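Student Operators Wanted -- Jorkwood Robotics Club, Tabletop Project

The Jorkwood Robotics Club is taking on student operators for the spring term. The work is part of the Flevura project, in which students teach a two-armed robot to pick up, move and sort small household things on a table. Applications close on 19th February and training starts the following week.

What you would do

Operators work in pairs. One person guides the arms through a task while the other resets the table, watches the cables and writes up the log. Pairs swap at the halfway point. A normal shift is two hours, and most people do two shifts a week. The goal for the term is 1,633 logged runs, and we have finished 198 so far.

Tasks change every week or so. The current set uses rings, bath and kitchen items, and a few containers. The rings are harder than they look, so new operators start on the sponge.

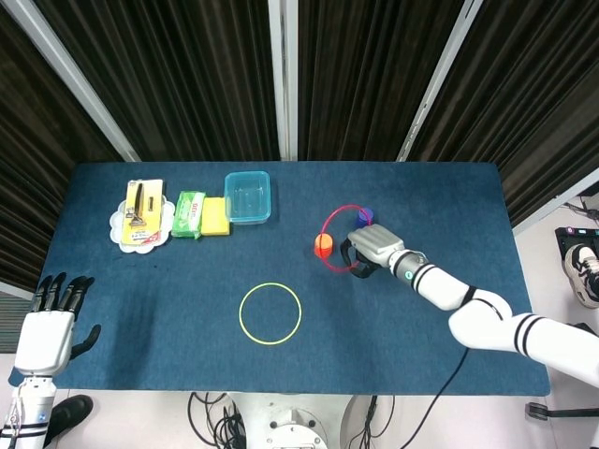

Do I need to know how to program?

Most operators don't write any code. The programming side is handled by a separate group under Siamak Ghorbani, and you can ask to join it after your first month if you want to.

Who can apply

Any enrolled student aged 16 or over, in any subject. You need to be able to stand for most of a shift and to follow a written checklist without skipping lines. Closed shoes are required in the lab. Long hair has to be tied back and loose sleeves rolled up. Left-handed operators are welcome -- the controls can be set up either way.

Pay and credit

Operators are paid for each completed shift. Students in the Quezada engineering course can take project credit in place of pay, but you have to choose before training begins. You can't switch partway through the term.

Training

Training is two evenings in the Rosano Building, ground floor. You will learn the stop procedure first, then the checklist, then do 30 practice runs with an experienced operator next to you. Practice runs are not counted toward the term goal. There will be a second training round in April if places are left.

How to apply

Send a short note to Desta Woldemariam, project coordinator, through the club page. Include your year, your subject and the hours you are free. No resume is needed. If you have used the arms before, say which task you worked on.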